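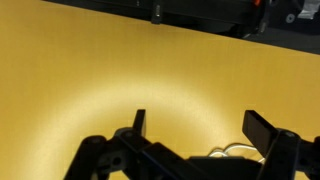
Yellow tabletop at Kasprzak House, Prernton

Prernton Toy Library: Progress Report to the Brenier Fund
Prepared by Telma Ulloa, project lead
Covers the period from the start of the grant through October

Summary

The toy library is open and lending. At the end of October we had 57 families registered and 255 items in the catalog. The grant pays for two part-time posts, replacement stock, and the catalog software. Spending is within budget overall, although the line for batteries and small parts is overspent and the line for printing is hardly touched. Delivery to families on the Zilis side of town started later than planned and is still the weakest part of the project.

Membership

Most families hear of us through the health clinic or from another parent. The leaflets we sent to the grocery stores brought in very few people and we do not plan to print more. Ye-rin Won now goes to the clinic on baby weigh-in mornings with a sign-up sheet, and this has worked better than anything else we have tried. She fills in the form with the parent on the spot, so they can borrow on their first visit.

We dropped the deposit in the first weeks. It was small, but several parents told us they had left without joining when they heard about it. Losses have not gone up. We still ask for a phone number and a second contact.

Grandparents who look after children during the day were not in our original plan. They now make up a good share of regular borrowers, and they tend to keep items for the full loan period and bring them back complete. We have changed the membership form so that a grandparent can join in their own name.

Stock and lending
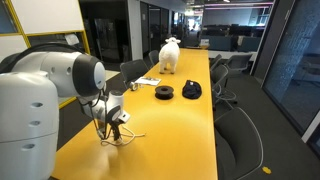
Soft toys were left out of the original stock list on the grounds that they are hard to clean and most homes have plenty. Parents of babies and toddlers asked for them anyway, mainly to go with picture books, and we now lend them as part of story bags. Each bag holds a book, a matching toy, and a card with songs or questions in plain language. An animal like the fluffy white sheep on the yellow table suits the farm bags well, as it has a simple shape and a child can tell what it is from behind. Every soft toy goes through a hot wash between loans, and we no longer accept any that are marked surface wash only.

Wooden puzzles are borrowed often and come back with pieces missing more than any other kind of item. Mahfuz Pathirana has started marking the back of each piece with the catalog number of its puzzle, and this has cut down the time spent sorting. Ride-on toys are popular in dry weather but take up a lot of storage. We have stopped accepting donated ones until we have cleared some space.

Games for children over seven are not moving. We bought too many at the start on the advice of a supplier. We would like to pass part of this stock to the after-school club and spend what remains of that line on toys for children under two.

The catalog took longer to build than we allowed for. Each item needs a photo, a parts list, and a safety check, and the parts list is the slow step. Fouad Gaber rewrote the template so that common sets can be copied and edited. Renewals by text message are working. Reservations are not, and for now parents still have to call or ask at the desk.

Premises

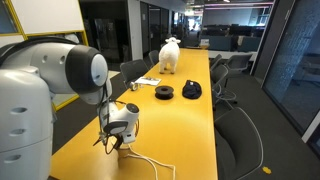 The long yellow table

Our agreement with Kasprzak House runs for the length of the grant. Heating is included and storage is charged separately. The storage charge went up during the period and we have covered the difference from the printing line, as agreed with your office by email. The step at the side entrance is still a problem for strollers and wheelchairs. The landlord has approved a ramp and is waiting for a second price.

Returns are checked on a hard surface, one item at a time, with the parts list beside it. Pale pieces show up well against a bright top, and dark trays are better for white ones. 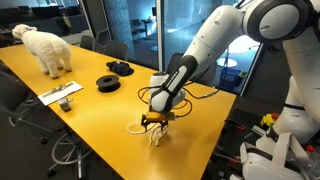 Delivery to Zilis

The plan was to deliver every second week from the start. We lost our driver before the first run and did not find another until late summer. Rania Amrani now makes the trip in her own car and claims mileage. There are 5 families on the route. All of them asked for larger items, which do not fit in the car together, so some have had to wait an extra round.

We have asked the Zilis branch library whether it could hold a shelf of story bags. They are willing in principle and want to know who would do the washing.

Next period

Fix the reservation function in the catalog or replace it.
Move the games for older children to the after-school club, if you agree to the change.
Train a second person to do safety checks.
Start the story bag shelf in Zilis once washing is settled.
Send a short survey to families who joined but have not borrowed since their first visit.

Decisions we need from you

We ask the Fund to approve moving the unspent printing money to batteries and small parts, and to confirm whether mileage can be charged to the delivery line or should go under staff costs. The receipts and the budget sheet are attached to this report.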